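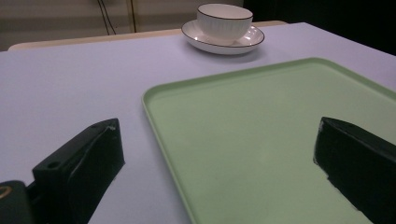 4. Setting and clearing the tray

4.1 Tableware

In this section we describe how the small tray service was arranged in our study at the Otby tea room. We wanted to know where people put a cup or a bowl when they receive no instruction about the place, and whether a raised rim on the tray changes their choice. The study included 495 servings, and in these servings 3,171 placements were noted on paper forms. The forms were designed for the earlier Wanigasekara survey of shared meals, and we changed only the part about the tray.

The tableware came from the everyday stock of the tea room. All pieces in this part of the study are white with a thin dark line on the rim, or white with a ribbed or fluted surface. We selected ribbed pieces on purpose. In the first round, which ended in October, several participants told us that smooth pieces felt less safe to hold when their fingers were wet. The tray is light green with rounded corners and a low rim on its sides. We preferred a matte tray to a glossy one, as the lamps in the room give strong reflections in the evening.

4.2 Position of the bowl

We call a placement "inner" if the whole foot of the piece is on the flat part of the tray, and "rim" if the foot touches the raised edge. A piece which is put on the table next to the tray is called "outer". This third group was not in our plan. We added it after the first 10 servings, when we saw that many participants used the table and the tray together as one surface.
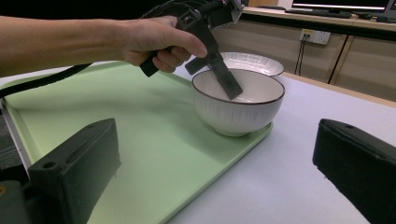
Figure 3. Ribbed white bowl on the green tray, with a wider and shallower piece behind it.

Deep bowls were mostly given an inner placement. Participants often put them close to one side of the tray, and they kept the middle free even when nothing else had to be placed there. When we asked for the reason, the common answer was that a second dish might still come. Saucers and shallow dishes were less regular. They were often put behind the deeper piece, and in such cases it was difficult to decide from the seat of the observer if the dish was on the tray or only near to it. We marked these cases as "unclear" and did not use them in the comparison of Section 5.

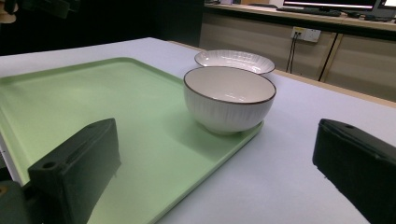
One remark on our draft, sent by Trultuler on 15th September, was that a shallow dish behind a bowl should be judged from the side of the guest, "because the guest is the one who must reach over the bowl to get it." We accept this point. For the last 200 servings the observer moved to the guest's side of the table, and the number of unclear cases became smaller. The earlier servings were not judged again.

4.3 Clearing

Clearing was noted with the same three groups, but in reverse order. Most participants took the deep bowl first and the shallow dish after it. At Ilthorpe, where the tables are narrower, the tray was usually lifted with all pieces on it, so the order of the single pieces could not be noted. The Ilthorpe servings are therefore reported only in the part on setting.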